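Patchwork quilts on a bed that's used every day: how do you keep yours?
Posted in Home > Bedrooms and Bedding

venance24
Evening all. I've inherited my aunt's patchwork quilt and I want to use it instead of leaving it in the cupboard where she had it since 2000 or so. Pastels, hand quilted I think, cotton as far as I can tell. It's on the spare bed at the moment and the spare bed is where I sort the clean washing, so it gets a fair bit of traffic. My questions are how often do you wash yours, and do you fold it back in the daytime or leave it spread out? Mum says fold it. My sister says I'm fussing.

mavix_m
Your sister's right! Leave it spread. Folding in the same place every day puts a crease in it and that's where the old cotton goes first. Mine has split along one fold line and it was folded for years by somebody very tidy (me).

Jomen
Hmm, not sure I agree. If the bed's near a window then spread out all day means sun on it all day, and the pale colours go yellow or just vanish. I had a pink that's now the colour of weak tea. Fold it but move the fold each time, thirds one week and halves the next. It takes a minute.

mavix_m
Or draw the curtains?

Jomen
I like to see out.

Adanech Gebru
Washing: twice a year for me, once in October before the heating goes on and once in spring. Bath, not machine. Lukewarm water, a small squirt of the gentle stuff, press it up and down with your hands and don't wring. Then the hard bit, which is getting a soaking wet double quilt out of a bath without hanging all the weight off one corner. I put an old sheet under it first and lift the whole lot in that like a hammock. You want two people for it really.

adugna38
I machine wash mine at 30 with a slow spin, and have done for more than 24 years. Still in one piece! People are so precious about quilts. They were made to go on beds.

Adanech Gebru
Depends on the quilt though, doesn't it? If yours was made from new fabric and stitched by machine, then fine. If it's hand quilted with old dress cotton I wouldn't risk it. Venance, have a look at the back and see whether any of the stitches lift when you run a fingernail along. And dab every strong colour with a damp white cloth before you put it anywhere near water.

venance24
Thank you, this is all brilliant. Did the fingernail thing and two patches near the hem have loose threads, so no machine for me. The damp cloth came up clean on everything apart from one lavender bit that left the faintest smudge (I did it three times and only got it once, so who knows).

Still undecided on the folding. The trouble is I never get as far as deciding, because whatever comes off the line gets dumped on top of it. I go up meaning to fold for ten minutes and it's still there at bedtime, and then it's there in the morning. The green one is the worst for it, it's a big thing and I can never find the corners.
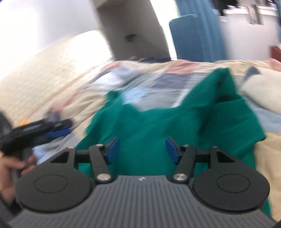
So I'm wondering whether I should put an old sheet over the quilt on washing days and do the sorting on that. Does anyone do this or is it daft? It'd save it from zips and hooks at least. I caught a bra hook in one of the blue patches last month and felt sick.

mavix_m
Not daft, I do it with a single flat sheet. Whip it off when you've finished and the fluff goes with it.

adugna38
Or sort the washing on the kitchen table like a normal person :)

venance24
You haven't seen my kitchen table.

Jomen
Big pieces of cloth: find one corner, any corner, and run your hand along the edge to the next. Don't go hunting for all four at once. Hold those two, give it a shake and the other pair drops down. I'd still get it off the quilt first, particularly if it's a strong colour and even a bit damp. Green on cream is not a mark you want.

Adanech Gebru
Seconding that about damp. Dark or bright things go over the banister at mine until they're bone dry.

venance24
Right, old sheet it is, and bright things on the banister. I'll do the bath wash in spring when I can get it outside to dry. What do people dry theirs on? I've only got a whirligig and I can't see it taking the weight.

Adanech Gebru
Flat on the grass, on a clean sheet, with another sheet over the top for the birds. Turn it at lunchtime.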